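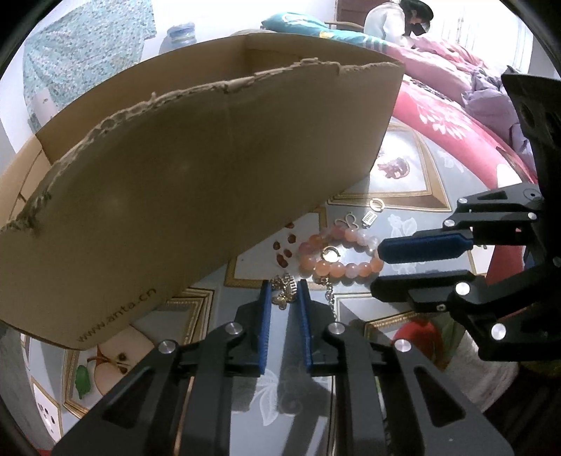 3. Sorting and Packing of Small Jewelry

3.1 Purpose
This part of the project deals with small items of jewelry that are stored together in one box. Items of this kind tangle easily, and loose charms end up under the folded flaps. The aim was to set a packing order that a second person could follow from a written sheet.

3.2 Materials
The container was an open cardboard box with one long wall torn along the top edge. The tear exposes the corrugation but does not reach the printed web address (www.anta.cn) near the bottom of the same wall. The box was judged usable. Work was done on a table with a tablecloth, which keeps round beads from rolling.

The items discussed in this section are:
- a beaded bracelet, translucent round beads in peach, pale pink and orange, with a small round metal pendant
- a silver metal chain with a gold-colored decorative piece
- a silver butterfly-shaped charm
- a small rectangular tag charm with a patterned face
- a small round ring-shaped charm

3.3 Packing order
Flat and rigid pieces go in first. The charms are placed against the long wall, away from the folded flap. The bracelet follows as a loose loop, pendant up. The chain goes in last, laid out straight and lowered from one end. Noreen Mulcahy first proposed putting the chain in before the bracelet. This was dropped after trials in August 2018, when the links caught between beads.

3.4 Remarks
The order was written up on a single sheet and checked by Ottó Somogyi, who had not taken part in the trials. He asked for one change: the sheet should name the ring-shaped charm separately, as it is easily taken for a link of the chain. The revised sheet is in Appendix B.

A lidded box with dividers would remove most of the tangling. It was outside the scope of this project. Labels for the finished boxes are covered in Section 4.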